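How to Set Up a Self-Serve Snack Table With Tiered Stands

By Uchenna Nwankwo

A snack table works when people can see everything from where they stand and can take one item without moving three others. Tiered stands do most of that work. The steps below are for one table that serves an office, a waiting room or a small event. Setting it up takes me 42 minutes the first time and much less once the layout is settled.
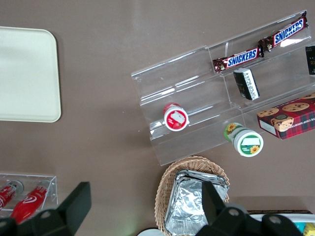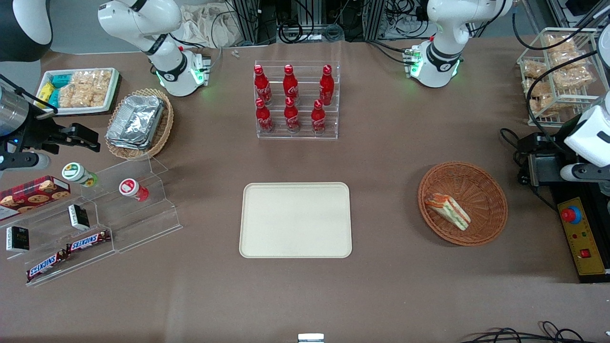 Clear tiered stands and shallow light-colored trays on a brown tabletop.

What you need

A table with a plain top
One or two clear acrylic stepped stands
A smaller stepped rack for bottles
Two or three shallow trays with a raised rim
A round basket
Packaged snacks and bottled drinks
A soft cloth and a little dish soap
Small card labels, if you use them

I buy the stands from Plullenix. Any brand will do if the steps are deep enough to hold a candy bar lying flat. Measure the step before you order, not the whole stand. Listings often give only the outside size.

Step 1: Clean and place the stands

Wash the acrylic with soapy water and dry it with a soft cloth. Paper towels leave fine scratches, and glass cleaner with ammonia in it can cloud the surface. Do this before any food comes out.

Put the bottle rack toward the back. Bottles are the tallest thing on most tables and they hide whatever is behind them. The wide stands can go to the side, turned a little if people will come at the table from a corner. Leave a gap between stands wide enough for a hand.

Step 2: Load the bottles

Work from the back row forward. A two-step rack that takes three bottles on each step holds six, and that is plenty to have out at once. Six Coca-Cola bottles in two rows look tidy and are easy to top up from a case under the table. Turn the labels to the front as you set each one down.

Do not put bottles on a light display stand meant for candy. Check the weight limit if there is one. If there isn't, load it slowly and watch the steps for bending.

Step 3: Fill the tiered stand

Bars in wrappers, such as Snickers, go on the upper step, laid flat and end to end. They weigh little and people know the wrapper from a distance. Small boxes go on the middle step. Stand them up if they are steady, or lay them down with the printed end facing out.

Larger boxes are the awkward ones. A box of shortbread cookies is often too deep for the step. You can:

Lean it against the end of the stand
Let the front edge hang over the lowest step, as long as it doesn't tip when you touch it
Open it and move the cookies to a tray, if they are wrapped one by one

Ibrahim Yusuf, who set up the table at the Jostodden building before I did, always leaned his boxes. I do the same now. It leaves the steps free for smaller things.

Step 4: Use trays for loose bags and small bars

Bags slide off acrylic, so give them a tray with a rim. Snack bars can share the tray with bags of rice crackers – bars in a row along one side, bags filling the other. Keep each kind together. A mixed pile gets dug through and ends up on the table.

Keep one tray empty and within reach. Use it for returns, for items you are moving while you restock, or for something that arrives late.

Step 5: Put foil containers in a basket

Lidded foil containers stack well but the stack shifts when someone pulls from the middle. A round wicker basket holds them in place. Stop when the stack is level with the rim or a little over it. If there is hot food inside, line the basket with a folded cloth and check that the lids are crimped all the way around.

Step 6: Check it from the front

Walk to where people will stand. Look for labels facing the wrong way, boxes close to the edge and anything you can't reach without leaning over a stand. Fix those first, then add your cards.

Restocking

For a group of 80 I restock every 2 hours and wipe the steps at the same time. In August I move chocolate away from the window before noon. Bring older stock forward and put new items behind it. At the end of the day, empty the stands completely and store them upside down on a towel.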